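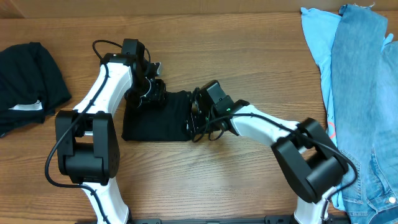
Folding practice at the club table: two arms, one black cloth.

Club Room > Workshop Tips > Cloth Folding

3 min read

Our student club at Portela has caught the folding bug, and I love it! Cloth is fussy stuff (far fussier than blocks), so these are the habits that have helped us most.

Start with one dark, plain piece on a bare stretch of table. Push the jeans and anything with buttons off to the sides until you want them.

Smooth the cloth by hand before each run. Thirty seconds of patting saves a whole lot of grumbling later!

Leave the cables plenty of slack. Bend each arm as far as it will go, both ways, and watch the wire while you do it. Ours snagged 9 times in September before we learned that one.

Grab near the corners, close gently, then lift. If the cloth bunches up, slow the second arm down first.

Write down every run, even the ugly ones. Ademir Cavalcanti keeps our notebook, and we're aiming for 2,000 folds before the Sesine meet. Towels are next!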